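3.2 Crumb structure and holding time

Batter was mixed by the creaming method at the Mösli test bakery and divided by weight into two lots. The first lot was baked at once. The second was held in the bowl, covered, before it was panned. Both used the same flour, milled by Feller, and a double-acting baking powder. Each layer was baked in a light-colored metal pan lined with paper on the bottom only, and cooled in the pan before it was turned out.

Layer volume was measured by seed displacement. Across all 308 layers, the held lot gave a lower mean volume and a tighter crumb near the base. The loss was larger for batters made with whole milk than for those made with buttermilk, which agrees with the earlier bench trials at Urnel. Doming was scored separately and is reported in Section 3.4.

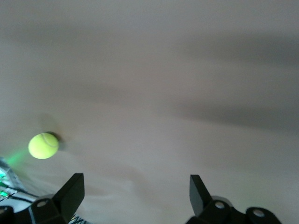
Figure 2. Ceiling and tennis ball.

Crumb firmness was tested on the day of baking and again after 7 days of wrapped storage at room temperature. Slices were taken from the center of each layer, with the crust removed. Firmness rose in both lots during storage, but the gap between them stayed nearly constant. A short hold therefore seems to affect the starting structure of the crumb more than the rate at which it stales. Three layers with visible tunnels were left out of the firmness means and kept in the volume means.

Sugar grain size was not varied in this series. Borbély's scoring sheet was used for tenderness and moistness, with the panel seated in separate booths and the samples served unfrosted. Panel scores followed the firmness readings on the first day and departed from them later, when the flavor of the butter had faded in both lots.

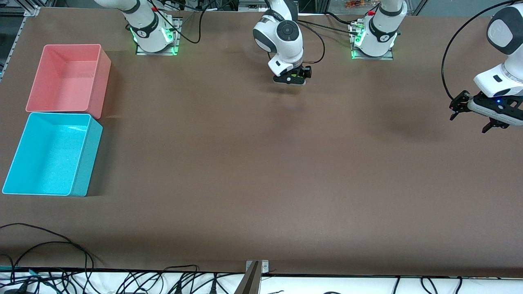

Can the batter be held in the refrigerator before baking?
Cold holding slows the loss of gas but also firms the butter, so the layers need a longer bake and tend to rise less evenly. It was tried on one batch only and is not included in the means above.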